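Renutberg marble-look bench covering, grey. Two winters in

Reviewed by Elias Khoury

Bought the Renutberg in grey after the old benchtop in the shed got to the point where I was embarrassed to put a cuppa on it. Glue, paint rings, a burn from a soldering iron. Didn't want to spend stone money on a shed. Didn't want another sheet of white stuff either, had that before, shows everything.

Short version: good. Buy it if you want a decent looking bench on the cheap. Read the bit about corners first though.

Ordered online, came on a roll in a cardboard tube, one end crushed but the roll itself was fine. Paid 200 dollars with delivery, which got me enough for the bench plus a leftover strip I've since used on a shelf. The Plirneck one was cheaper but only came in a cream colour that looked like custard. Looked at the Tarawneh as well, nicer sample, thicker, but they wanted a six week wait and I'm not a patient bloke.

Laying it

Not hard. Fiddly. Leave it unrolled overnight, and I mean overnight, I gave it an arvo the first time and the end kept curling up like a chip packet. Weighed it down with paint tins in the end. Clean the surface properly before you start. Metho and a rag, let it dry, then go over it again with your hand and find the bits you missed. Every bit of grit comes through as a pimple.

Peel the backing a little at a time and work from the middle out with a squeegee. I used an old windscreen one. Two people is much better than one, my daughter held the far end and got bored but stuck with it. Took us 2 hours all up including a break and an argument about which way the pattern should run.

Cut with a fresh blade. Then another fresh blade. I went through 7 on the whole job and teh last cuts were still a bit ragged where I got stingy.

How it looks

Better than I expected for the money. Grey base, white veins, some darker streaks running through. Does the pattern repeat? Yes if you go looking for it. I know where mine repeats and now can't unsee it, no visitor has ever picked it.

What sold me was seeing it next to timber. I'd already put up the pink whitewashed planks around the back and sides, the vertical ones, left over from the sleepout, and was worried grey would go cold and hospital-ish against them. Didn't happen. The pink is pale enough that the grey sort of settles it down. Silver aluminium rail goes well with both, if you've got any. Black gear stands out nicely on it, and anything red really pops.

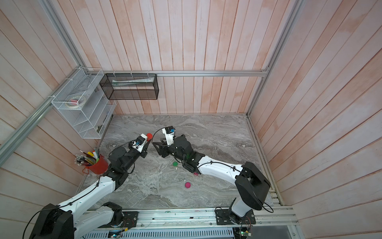 Corners and edges

My main gripe. The sheet does not like a tight inside corner. Along a straight wall you get a lovely clean line, then you hit the corner and it wants to lift. I ended up cutting a relief slit and putting a dab of contact adhesive under it. Has held since. The instructions say nothing about this, one folded page, mostly drawings, one of which I'm fairly sure is upside down.

Front edge: don't wrap it over if you can avoid it. I wrapped the shelf and it has a crease that catches the cloth every time. On the bench I stopped it short and trimmed it, much neater.

If your walls are timber cladding like mine, run a thin bead of clear silicone where the planks meet the bench. Otherwise sawdust gets down the grooves and sits there forever. Ask me how I know.

Wear

Fine mostly. Wipes down with warm water and a bit of dish soap. Coffee came off. Red marker came off with metho. Superglue did not, there's a shiny spot near the left end the size of a five cent piece and it's staying.

Scratches, a few. Dragging anything metal will mark it, though the streaky pattern hides a lot. Lift things, don't slide them. I put felt dots under the vice and should of done it on day one.

Haven't put anything hot on it and wouldn't. The listing says heat resistant but doesn't give a number, so make of that what you will.

Slight shine under a strong light, bit annoying if your lamp is directly overhead. I angled mine off to the side and that fixed most of it. A matt version would get my money, Renutberg if you're reading.

Smell

Yeah, bit of one. Plasticky. Three days with the door open and it was gone. November, so warm, might take longer in the cold.

Good
- price
- colour, especially with pale timber
- easy to wipe
- hides small scratches

Not so good
- inside corners lift
- useless instructions
- glare
- goes through blades

Would I buy again, yep. Already eyeing off another roll for the laundry, the Nasedar shop in town has it in stock now and does 20 percent off the end of roll pieces, worth ringing before you drive over. Get the grey.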